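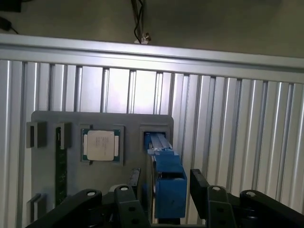
Wrist camera policy ignores chip pose after exposure change

Posted by Puspita Pelupessy in Perception and Control

I'm training a visuomotor policy for a board assembly task: memory module, processor, and one card in a slot. The only image input is the wrist camera. The first policy, trained on 600 demonstrations, was fine on the processor. Then I turned on auto exposure, collected 14 more demonstrations to check the pipeline, and fine-tuned. Now the gripper drifts sideways before it closes, always toward the slot side.

The board stands in front of a ribbed aluminum wall, and the ribs get close to white near the middle. Joint states and timestamps look normal in the Desa log viewer. Is this an exposure problem or did I break something in the fine-tune?

Pirmin Wallner

Probably both. Two things to check, in this order.

Run the old checkpoint with exposure locked to the old value. If the drift goes away, the weights are the problem or the exposure is, and you can swap one at a time from there. Don't change the crop while you do this.

Then look at saliency on the frames just before the drift starts. Bright vertical stripes are a strong feature and they shift with the wrist, so a small encoder will happily use them for lateral position. A metal heat spreader under auto exposure is a weak one — the edges wash out and the policy falls back on whatever has contrast. If you have a saturated color near the slot, I would expect it to pull in that direction.

Fix: lock exposure and gain, mask everything above the top of the board, add brightness jitter, and fine-tune on the old and new sets mixed. 14 episodes alone will overwrite a lot.

alo_hutapea

had same thing, it was the camera driver. update it

Puspita Pelupessy

Old checkpoint with locked exposure does not drift. New checkpoint with locked exposure still drifts, less. Retraining on the mixed set now, at step 3,103. The driver was already current.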